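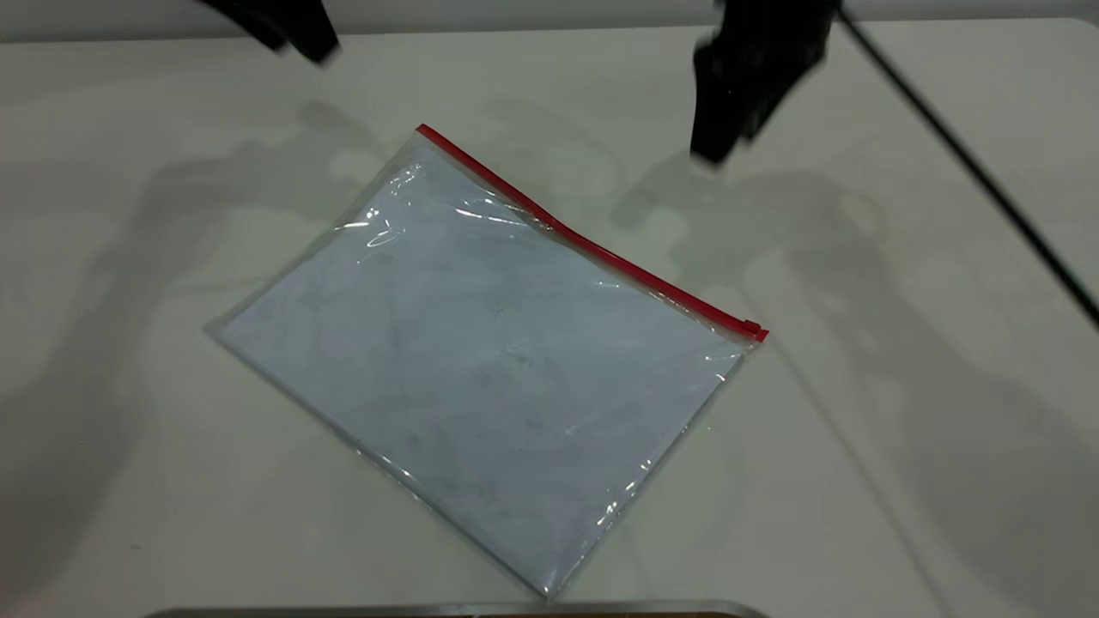

Peut-on construire un bras robotisé dans un garage sans être ingénieur ? Avec de la patience et un établi bien stable, oui, et c'est même un plaisir de le faire à deux.

Bienvenue dans la galerie de Culovden, le bras que nous bricolons, Donal Breathnach et moi, depuis octobre (enfin, surtout le soir, quand la maison se calme !). Le premier projet, Hanrahan, dort dans un carton, et je lui garde une vraie tendresse.

La pochette à fermeture rouge, sous les doigts noirs de la pince. Le plastique souple et plein de reflets, c'est notre grand sujet du moment, et on y passe des heures sans voir le temps filer.

Aoife Hennessy, décembre 2024

Commentaires (2)

Gavcombe : Superbe ! Les doigts sont imprimés maison ?

Clullberg : Le curseur rouge, quel bon repère pour la vision. Bravo à vous deux !

Rechercher sur le site… OK

Ce site utilise des cookies. Accepter | Refuser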